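Pimgate Residents' Association
Minutes of the August meeting, common room, ground floor

Started 6:40 p.m. Konrad Leitner in the chair. Minutes taken by D. Palma-side stairwell rep, as the usual secretary was away.

Apologies: received from the two households on the top floor of Inach House.

1. Minutes of the last meeting

Accepted with one change. Under "Bike room," the words "will be cleared" should read "may be cleared if the owners agree." Konrad to correct the copy on the notice board.

2. Heating

The new timer has been set for the fall. Radiators in the Palma stairwell still need bleeding. The building manager has the key and has been asked twice. Konrad will ask again in writing and copy the letter to the owners.

A resident asked if the common room could be heated on weekday mornings. Cost not known. Held over until we have last winter's bills.

3. Common room furniture

The long table from Tilutico has arrived and is in use. It came with one leg bolt short. Tilutico will send the part and there is no charge. Until then please do not sit on the end nearest the door.

The folding chairs are to go back against the wall after every booking. Four were left out in the hallway last month -- this blocks the fire door and must not happen again.

It was agreed to keep the mixed chairs for now. Replacing them would cost more than we have set aside, and most of them are sound. Two with split seats will be put out with the bulk trash.

4. Swap table

Main item of the evening. The swap table has run for three months and most people want it to go on. Points raised:

The table fills up with small household things faster than they are taken. Larger things go quickly. Hair ties, brushes, sponges and odd bits of packing tend to stay until someone throws them out.

Used sponges and used hairbrushes. Opinion was split. One resident said a brush can be washed and passed on like anything else. Others did not want to see them next to the kitchen things. Put to a vote: brushes allowed if clean, sponges only if new. Carried, with 2 against.

Packing foam. Several people do want it for mailing parcels. It will get its own carton under the table, and should not be left on top. Broken foam goes in the trash -- the crumbs get into the carpet.

Knitted and crocheted things are welcome. Anything else made of cloth should be left folded or tied together so that it does not spread over the whole table.

Boxes. Please open any box before leaving it and make sure there is something in it. Empty boxes go to recycling downstairs.

Things left more than 3 weeks will be taken to the thrift store. Konrad will put a dated slip on the table at the start of each period. He asked for someone with a car to share the trips, and the family from Inach House ground floor offered to take every second one.

The tablecloth stays. It should be shaken out at each clear-up and washed when needed. A spare would help if anyone has one in the right length.

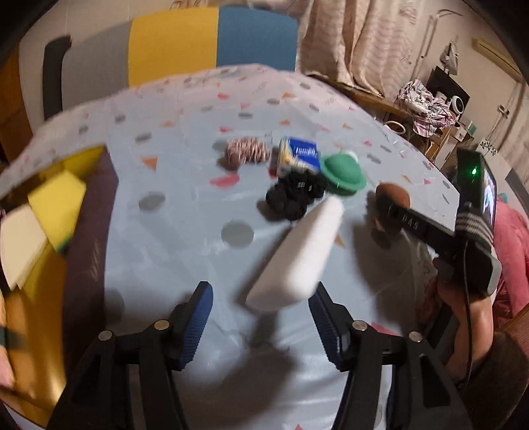
Item 4: small things on the swap table, with the foam block and the green hat-shaped piece.

5. Kitchen corner

The kettle has been descaled. Dish towels are going missing again. Please bring back any you have taken home by mistake.

6. Any other business

The light over the mailboxes flickers. Reported.

Request to move the meeting to a later start. No decision, to be raised next time.

Closed 8:05 p.m.

Actions
Konrad Leitner: correct last minutes, letter about radiators, dated slips for swap table.
Inach House ground floor: every second thrift store trip.
All: towels back, chairs against the wall.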